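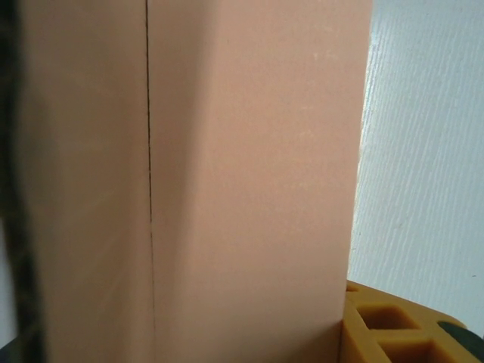 Benito Valcárcel wrote to ask whether the pink could be made "a little less pink." It could not, and he has since ordered two more bundles.

Hukby Folding Carton, Salmon
Item no. 711
Sold in bundles of 25, flat

The Hukby is a one-piece cardboard carton that arrives flat and becomes a box when you fold it. We make no larger claims for it. It holds soap, candles, socks, small plants you have talked yourself into mailing, and the sort of gift that needs a decent container to be taken seriously.

Every bundle comes die-cut and creased. You need no tape for the body, and no glue, though we know a few of you tape it anyway and we've stopped arguing.

The color

Plaron calls it Salmon. The previous catalog called it Terracotta Light, and the one before that called it Blush, for a single season, until the phone calls. It is a matte, muted pink that sits well next to brown paper and badly next to red ribbon. Screens disagree about it, so if you're matching a label, ask for a swatch before you print four thousand of them.

Matte board picks up scuffs. They show as pale marks, mostly along the creases and wherever one box has rubbed against another in the carton. A dry, soft cloth takes off the dust. A damp cloth takes off the dust and some of your confidence in the board, so please don't.

Sizes

The standard Hukby is 155 mm tall when folded. There is also the Hukby Low, which uses the same board and the same tabs and is shorter by an amount that has never been enough for some people and is too much for others. Measure your product first. Measure it with the lid on.

Folding it

Lay the blank flat with the notched tabs nearest you. Work every crease once before you build anything, bending it all the way over and letting it come back. Then raise the large panels, bring in the side flaps, and seat the tabs into their slots until they stop. They don't click. We've had letters asking about the click, and there isn't one.

Fold the lid last. If you fold it first you'll spend the rest of the job holding it out of the way with your chin.

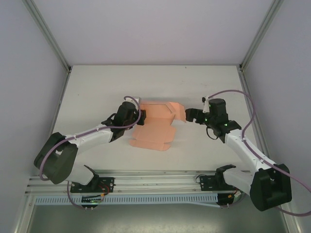 Does it matter which side gets folded up first, one reader asks, or is the order in the leaflet just somebody's preference? It matters a bit. Raise the large panels before the side flaps and the corners line up by themselves. Do it the other way and you'll still get a box, with one corner that looks as though it has been sat on. The leaflet was rewritten in May to say so more politely.

A slick table makes the whole thing harder than it needs to be — the blank slides away just as you get a panel upright. A cutting mat or an old place mat under it helps. So does folding the first few slowly, when nobody is waiting for them.

What it won't do

It won't hold water, or anything that thinks it might become water. It isn't a shipping box. Put it inside one. Stacking is fine on a shelf, three or four high with something light inside, and we'd leave it there.

It will also not go back to being perfectly flat. You can unfold it and store it, and it will fold up again willingly enough, but the creases remember.

Storage

Keep bundles flat, in the wrapper, away from windows. The pink fades on the side facing the sun and gives you a two-tone box you did not pay extra for. Standing bundles on edge gives the blanks a curve. Laying them under a heavy book for a night or two usually cures it.

Goes with

Oddale tissue, in white or gray. The Oddale red exists and we sell it, see above regarding ribbon.
Chong paper bands, to keep the lid down in a draft.
Chong divider inserts, standard Hukby only. They don't fit the Low. Please stop trimming them and sending us the results.

Stock

327 bundles of Salmon on the shelf as of 14 Sep 2025. Hukby Low is back-ordered. Swatches are free, one per customer, and are the same pink as everything else.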